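카라키 2층 큰 방 얘기 좀 길게 할게요. 얼마 전에 사무실 이사했다고만 올려놓고 방 얘기를 하나도 안 했더라고요 ㅋㅋ 물어보신 분들 계셔서 타래로 이어 봅니다

일단 넓어요. 진짜 넓어요. 제 걸음으로 끝에서 끝까지 22걸음 나왔습니다 (저 보폭 작은 편). 예전 켈라흐 건물에서는 의자 뒤로 빼면 뒷사람 책상에 꽝 하고 부딪혔는데, 이제는 한가운데서 빙글빙글 돌아도 아무 데도 안 닿음. 첫날 진짜로 돌아봤고 어지러웠어요

벽은 그냥 흰색이에요. 천장도 흰색. 계약하러 갔을 때는 좀 병원 같지 않나 싶어서 연한 초록으로 한쪽만 칠하자고 제가 우겼었거든요. 페인트 견본까지 받아 왔는데 번호가 2888이었고, 벽에 대보니까 완두콩 수프 색이었습니다... 조용히 서랍에 넣었어요

천장은 제가 이 방에서 제일 좋아하는 부분! 밋밋한 평천장이 아니고 보가 가로세로로 지나가면서 칸칸이 움푹 들어가 있어요. 우물천장이라고 하나요? 거기에 길쭉한 형광등이 달려 있고요. 회의 길어지면 다들 천장만 봅니다. 저만 그러는 줄 알았는데 달리보르도 그런대요

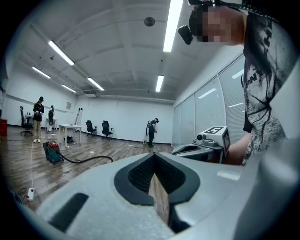 읽는 시간 2분

오른쪽 벽으로 죽 이어진 흰 블라인드 있죠. 저거 때문에 집에 와서도 블라인드 꿈을 꿨어요. 내려놓으면 천장 불빛이 블라인드에 비쳐서 방이 한 단계 더 환해지는데, 저는 이게 좋고 달리보르(Dalibor Machala, 제 옆자리)는 눈이 시리대요. 그래서 요즘 오전에는 내리고 오후에는 걷기로 합의 봤습니다. 합의라고 썼지만 먼저 출근한 사람 마음대로예요

청소는 아직도 연구 중. 먼지떨이로 위에서 아래로 훑고, 마른걸레 한 번, 그다음에 물기 꼭 짠 걸레. 순서 바꾸면 회색 줄이 생겨요 (해봤음). 보보라에서 나온 블라인드용 집게 솔이 좋다는 얘기 들었는데 써보신 분? 광고 말고 진짜 후기 부탁드려요

바닥은 나무예요. 이건 살아보니까 좋은 점 반 귀찮은 점 반. 발소리가 따뜻하게 나는 건 좋은데 의자 끌면 건물 전체가 알아요. 펠트 패드 붙였더니 사흘 만에 머리카락이랑 먼지가 잔뜩 엉겨서 도로 뗐고요, 지금은 테니스공 끼우자는 의견이 나와서 제가 온몸으로 막는 중입니다

소리 울리는 것도 말해야겠다. 방이 크고 벽에 걸린 게 별로 없으니까 재채기 한 번 하면 저쪽 끝에서 "건강하세요"가 날아옴. 안쪽 벽에 천이라도 걸어볼까 하는데 또 그 깨끗한 흰 벽이 아까운 거예요. 왼쪽 벽에 작은 액자 표지판 하나 있는 거, 저는 그 정도가 딱 좋거든요

책상은 일부러 가운데를 비우고 가장자리로 붙였어요. 인아르드에서 산 폭 800짜리 흰 책상인데 혼자 옮길 수 있는 무게라 이건 정말 잘 샀다 싶어요. 처음에는 가운데에 한 줄로 놨었는데, 다들 서서 왔다 갔다 하면서 일하는 사람들이라 하루 종일 모서리에 허벅지를 찧더라고요. 제 왼쪽 허벅지 멍은 아직도 있어요 ㅠㅠ

불은 스위치가 구역별로 나뉘어 있는데 어느 스위치가 어느 불인지 아직도 못 외웠어요. 아침마다 딱딱딱딱 다 눌러보고 시작함. 스위치 옆에 이름표 붙이겠다고 한 게 6월인데요... 라벨 테이프는 샀습니다. 사기는 했어요

아 그리고 형광등 색 물어보신 분! 차가운 하얀색 맞아요. 저도 처음엔 전구색으로 바꾸고 싶었는데 이 방에는 이게 맞는 것 같아요. 흰 벽에 노란 불 들어가면 저녁때 좀 졸려요. 대신 제 자리에만 작은 스탠드를 하나 뒀고, 이건 달리보르가 탐내는 중

수납은 아직 답이 없어요. 넓은 방으로 오면 짐이 적어 보일 줄 알았는데 짐도 같이 넓게 퍼지더라고요. 지금 후보는 바퀴 달린 낮은 장이랑 그냥 벽 선반인데, 선반은 벽에 구멍을 내야 해서 건물에 물어봐야 하고 바퀴는 또 그 나무 바닥이 걱정이고. 말랑한 우레탄 바퀴 쓰시는 분 계시면 자국 남는지 알려주세요

다음엔 탕비 코너 올릴게요. 거기는 아직 상자가 그대로라 좀 치우고요. 블라인드 솔 후기 계속 받습니다!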